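How to Sort a Pile of Markers and Highlighters

By Signe Nygård

Loose markers end up everywhere, and half of them are usually dry. Sorting takes half an hour at most, and you only need a clear surface, scrap paper and 3 small boxes.

Step 1. Spread them out
Lay the markers down with space between them, and keep highlighters apart from regular markers. A hard, light-colored surface is best, as ink wipes off it easily.

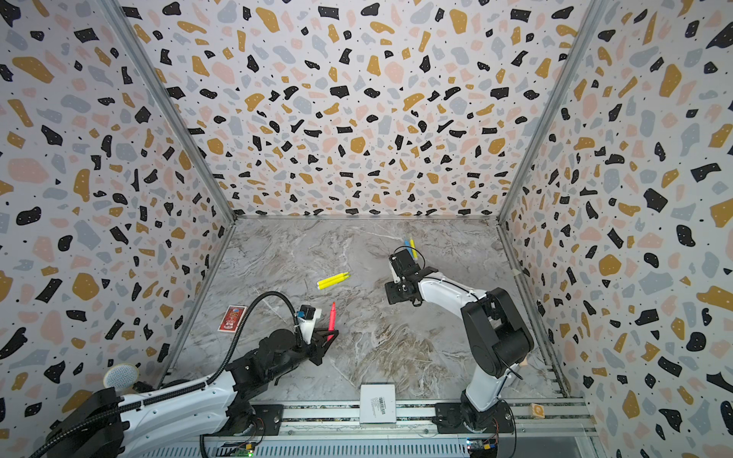
Two yellow highlighters paired up, with the other markers farther back.

Step 2. Check the caps
Hold each marker upright and look at the cap before you pull it. Push it down until it clicks. If it spins freely or slides off, put that marker in the first box.
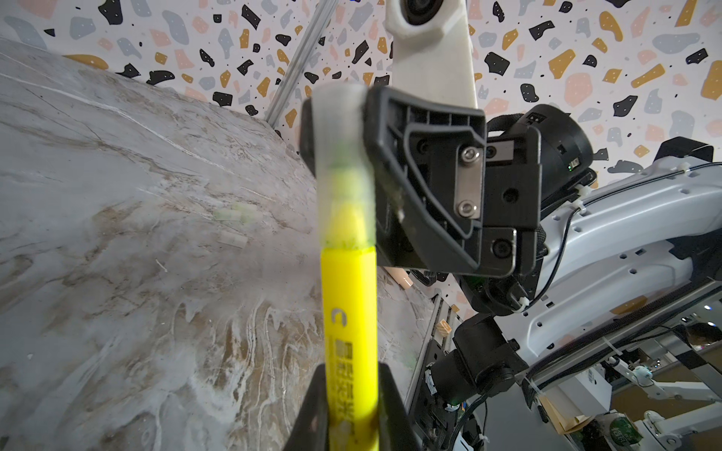

Wipe any ink off the rim with a damp paper towel and let it dry. Old ink builds up there and keeps the cap from closing all the way.

Step 3. Test on scrap paper
Draw one line about as long as your hand. A good marker gives solid color to the end. A streaky one goes in the second box - try it again the next morning after storing it tip down overnight.

Step 4. Group by color
Put the same kinds side by side, all pointing the same way. Missing colors show up fast when they are in a row. 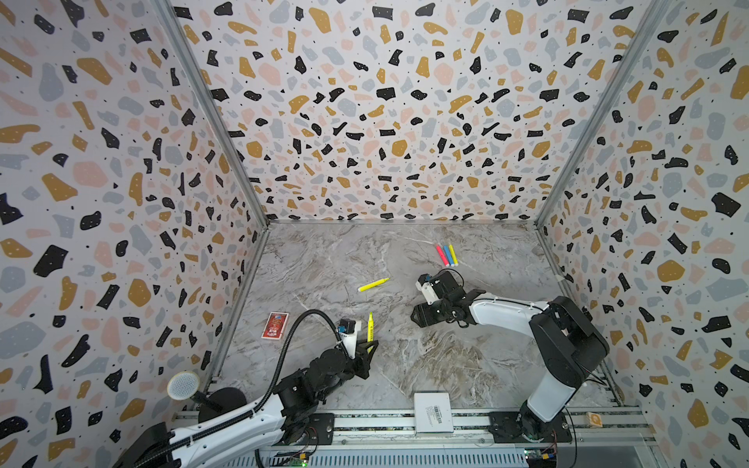
Reading time: 3 min

Step 5. Put them away
Keepers go in the third box. Store markers flat, especially double-ended ones. Highlighters can stand, tip down. I go through mine every March, and the Fostenel tray I use holds 100 with room left over.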